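Raneck Self Storage – Frequently Asked Questions

How big a unit do I need?
Bigger than you think, smaller than your brother-in-law thinks. A two-bedroom flat usually fits in our medium. Ring us with a list and we'll talk you down or up.

Can I get in at night?
Your gate code works from 5 am to 10 pm. If you need your kayak at three in the morning, plan ahead.

Do I have to supply my own padlock?
Yes. We sell them at the desk for people who forgot, so most people.

What can't I store?
Food, fuel, gas bottles, live plants and anything with a pulse. Mowers are fine once the petrol's out.

Is my stuff insured?
Not by us. Check your home and contents policy first – some cover goods in storage and some go very quiet on the subject.

How much notice do I give before moving out?
14 days, by email. Telling the bloke at the gate doesn't count, even if he nods.

Do you have trolleys?
19 of them at the Masilela Road site. Please bring them back. We know what they look like.

Can I run a business from my unit?
You can keep stock in it. You can't trade, sleep or rehearse with your band in it.

Who do I complain to?
Kagiso Motaung, site manager. Compliments go to the same address and get answered faster. 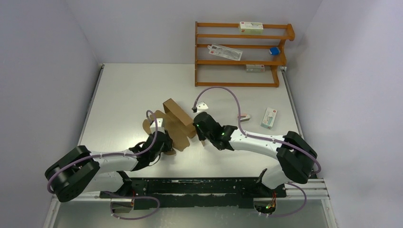
Wooden rack with a carton on the top level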